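Hullex Amber Pill Bottles, Set of 6, With White Lids
Reviewed by Tyyne Pitkänen
April 27, 2018
Filed under: Kitchen and Home Storage

I have been meaning to write up these bottles since January, when I bought them, and then the weather got nice and the garden started calling and you know how that goes. But I've had two emails asking what I ended up doing with my vitamins after the great cabinet cleanout (hello, Kim, I promise I wasn't ignoring you!) so I'm finally sitting down with my coffee to tell you all about them.

A little background first. In our house we take a fair number of capsules. My husband has his fish oil and his turmeric, I have my own collection, and then there's the stuff we buy when we feel a cold coming on and never finish. Every one of those came in its own bottle, in its own shape, with its own enormous label, and most of those bottles were a third full from the day we opened them. I had a whole shelf that was really just a shelf of air and cotton. You couldn't get to anything in the back without knocking three things over in the front, usually into the sink.

What I wanted was plain bottles that matched, that I could see into, and that wouldn't shatter when I dropped one on the tile. I drop everything. I looked at glass apothecary jars for a long time, and they are beautiful, and my sister-in-law has a row of them on her windowsill that makes me want to move in with her, but I know myself. So I went with plastic, the same orange-brown color we all grew up seeing in our parents' medicine cabinets, and I picked the Hullex set because they had it at Damgate and I could hold one in my hand before I paid for it.

What comes in the box

You get six bottles in 2 sizes, six white lids, and a sheet of blank labels. The lids come packed separately, so the first thing you do is sit there matching them up, which took me a minute because I'm the type who gets one wrong and then decides they must all be defective. They were fine. I washed everything in warm soapy water and let it dry upside down on a dish towel overnight. Do let them dry all the way. I was impatient with one of them and the inside stayed foggy at the bottom, and I had to take everything back out and start over.

There was a bit of a new-plastic smell when I first opened the box. It was gone after the wash and a night with the lids off, and I haven't noticed it since, and my nose is very good (ask anyone who has tried to hide a candle from me).

The color

I'll be honest that half the reason I bought amber was looks. There is something so cheerful about it. Under the kitchen light the whole bottle glows like a jar of honey, and even a boring supplement looks like something from an old-fashioned candy counter. The other half of the reason is practical. Most of my capsule labels say to keep them away from light, and a tinted bottle seemed a sensible way to go about it, although I still keep mine in the cabinet with the door shut and I'd suggest you do too.

Now, the tint does cost you something. You can see that there are capsules inside and you can see how far up they go, but you can't always tell which ones they are. Yellow capsules look yellow. Pale ones also look yellow. I have a white one and a cream one that I would never be able to tell apart through the side of the bottle, and for that reason alone I would not skip the labels, even if you think you'll remember. You won't remember! I didn't, and I had only filled the things the evening before.

The walls are shiny too, so they pick up reflections of whatever is in the room. It's pretty, but it means that to check how many I have left I usually tip the bottle and hold it up toward the window.

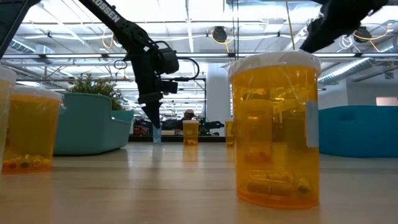 Amber bottles on a light wood table, yellow capsules in the big one up front.

How they hold up day to day

The large size is the one I reach for most. It has a nice wide body that my hand goes around comfortably, and it stands steady on the table even with only a little layer of capsules at the bottom. I was worried about that, since a tall light bottle with hardly anything in it can be a tippy thing. Mine have stayed upright through a good deal of elbowing, including Sunday-dinner-sized elbowing with my brother's boys in the kitchen.

The small size is sweet and I like it more than I expected to. I use one for the capsules we take when we travel. We did a long road trip to see my husband's family, 3000 miles by the time we pulled back into the driveway, and that little bottle rode in the side pocket of my bag the entire way without the lid working loose. I can't say the same for the bag, which has a hole in it now.

About those lids. They go on with a push and a turn and you can feel when they've caught. They're snug. If your hands are sore in the morning, and mine are some days, you may find them a bit stubborn for the first week or so. They did loosen up with use and now they're just right for me. My neighbor Lâm Thân, who borrowed two of them to try before buying his own set, thought they were too stiff even after a couple of weeks, and he has gone over to a flip-top style from the hardware store in Brotitdale. We have agreed to disagree. If stiff lids are a trouble for you, I would try one in the store before you buy.

And please, if you have little ones in and out of the house, put these up high just as you would with any other bottle. Hullex doesn't say anything on the box about the lids being child resistant, so I treat them as though they are not.

The labels

I wish I could be kinder about the labels. The sheet that comes with the set is thin paper, and the ink from my good pen smeared on the very first one. I wrote "Turmeric" and by lunch it said "Tur" and a thumbprint. The glue is also the kind that holds beautifully until you get it damp. I used them for about as long as it took me to get back to the store, and then I switched to a strip of clear tape with the name written underneath it on plain white paper. It isn't fancy but it has stayed put.

One habit I would pass along, and I got it from my pharmacist, is to write more than the name. I put the name, the strength, how many we take, and the expiration date off the original bottle. I also cut the panel off the old label and keep those in an envelope taped inside the cabinet door. And I do not put our prescriptions in these. Those stay in the bottles the pharmacy gave us with all the information on them. The Hullex bottles are only for the over-the-counter things, and I keep each kind to itself with no mixing.

Other things I've put in them

Once you have matching bottles, you start looking around the house for things to fill them with. I moved my sewing needles and the little safety pins into one of the small ones and it has been wonderful. I bought a second set after that (I know, I know). Seeds from last year's zinnias went into another. I counted out 700 seed beads for a bracelet kit I was putting together for my niece and they fit in a large bottle with plenty of space left over, and she was tickled to get them that way.

I would not bother using them for spices. The mouth is too narrow for a measuring spoon, and turmeric powder left a film on the inside that I never did get off completely. That bottle now lives in the garage with picture hooks in it and seems happy there.

Cleaning

I wash mine by hand. I did try one on the top rack of the dishwasher, and the bottle came out looking fine, but the lid felt looser afterward than its friends, so I haven't done it again. A baby bottle brush gets down to the bottom of the large ones. For the small ones you need something skinnier; I use a straw brush that came with my water bottle.

The plastic does scuff. After these few months, the two that get handled most have some fine scratches around the middle where my rings rub. You can only see it if you turn them in the light, and it doesn't bother me, but if you want them for display you might care.

Would I buy them again?

I did buy them again, so there's your answer. My shelf has room on it now, I can reach the back, and every morning when I open the cabinet there's that row of warm amber and I feel like a person who has her life in order, at least until I turn around and see the counter.

What I liked: the color, the steady bottom on the large bottles, how well the small one traveled, and that they've survived being dropped on tile more times than I'd care to admit.

What I didn't like: the labels, and the stiffness of the lids in the first week.

Kim, you asked whether they'd fit in the narrow pull-out next to your stove. The small ones will for sure. For the large ones, measure the height of your rail first, and if you're still not certain, come by and borrow one of mine. The kettle's always on, and you still have my pie plate.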